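I have eaten a banana nearly every day of my adult life and until last winter I couldn't have told you one useful thing about them. I bought them green, I forgot them, I ate three in a panic and let the rest go black on top of the fridge. Then my landlord's sister left a banana plant on our landing in November (in a bucket, with a note saying "water sometimes") and I got hooked. Not on the plant so much, although I'm fond of it. On ripening.

It started with an argument at Carrilho, the little produce shop two streets over. I'd asked for ripe ones and the woman at the register handed me a bunch so freckled I thought she was getting rid of them. I said so, probably less politely than I should have. She told me I'd been eating bananas too early my whole life and charged me half price for the lesson. I went home annoyed, ate one standing up at the counter, and went back the next morning for more!

So what is going on in there? The short version is starch turning to sugar. A green banana is mostly starch, and that's why it squeaks against your teeth and tastes a bit like a raw potato. As it ripens it gives off ethylene, a gas, and the gas tells the fruit to get on with it: softer flesh, sweeter flesh, less green in the peel. The ethylene also tells every other banana in the bowl to get on with it, and the avocado next to them too. If you've ever wondered why a whole bunch seems to turn overnight, they've been egging each other on.

The folks at Pliteck, a fruit warehouse out past the rail yard, let me spend a morning in their ripening rooms after I'd pestered them for weeks. I had pictured something like a greenhouse. It's closer to a bank vault with fans. The bananas come off the truck hard and green, get stacked in a sealed room, and are given a dose of ethylene and a very careful temperature until they reach whatever shade the stores have ordered. One room holds 4000 boxes. The guy running the controls that day talked about color the way my aunt talks about paint - there's a numbered chart on the wall, and most supermarkets want a 4, more yellow than green. He likes his at home a good way past the end of the chart.

I asked him about the fridge, because my family has been fighting over the fridge since I was a kid. He laughed. Cold does turn the peel dark, he said, and it does it fast, but if the banana was ripe when it went in, the inside stays good for days after the outside looks like a lost cause. Put a green one in there, though, and you may have wrecked it. It can sulk and never ripen properly, even back out on the counter. My mother was right, in other words, and I've had to call and tell her.

Since then I've been running the kitchen like a small and badly funded lab. I tried a paper bag with an apple in it (works, and quickly). I tried wrapping the stems in plastic, which everybody on the internet swears by, and I couldn't see much difference, but maybe my wrapping is sloppy. I tried hanging them from a hook, and they do bruise less, and now I have a hook in the ceiling that I hit my head on. I also ordered a ripening box from a company called Lorkura, a lidded thing with a vent, and it's nice enough but it does what the paper bag does and takes up the space of a toaster.

The best change was learning to stop looking at the peel so hard. Brown freckles are sugar. A dark peel with a firm feel is usually fine. A peel that's leaking, or smells like wine, or has fuzz near the stem goes in the compost and I don't debate it. In between there's a wide stretch of ugly, delicious fruit that most of us throw away, and I'd been throwing it away for years.

I still eat the odd yellow one on the bus, and the plant on the landing has five new leaves and no sign of fruit. I'm told not to hope.

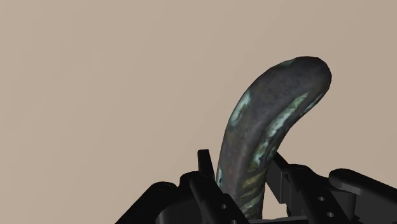
## What to do with the dark ones

- **Freeze them peeled.** Break them in chunks first. I've frozen them whole in the skin and spent ten minutes with a paring knife and numb fingers.
- **Make the Cila loaf.** Cila is the bakery under my old apartment, and their banana bread uses very dark fruit, brown butter and a lot of salt. They wouldn't give me the recipe, so I add salt until it tastes right.
- **Fry them in butter.** Medium heat, a spoon of sugar, and don't touch them until the edges go crisp. Good on oatmeal, better on ice cream.
- **Mash one into pancake batter.** Cut back on the milk a little or they'll fall apart when you flip them.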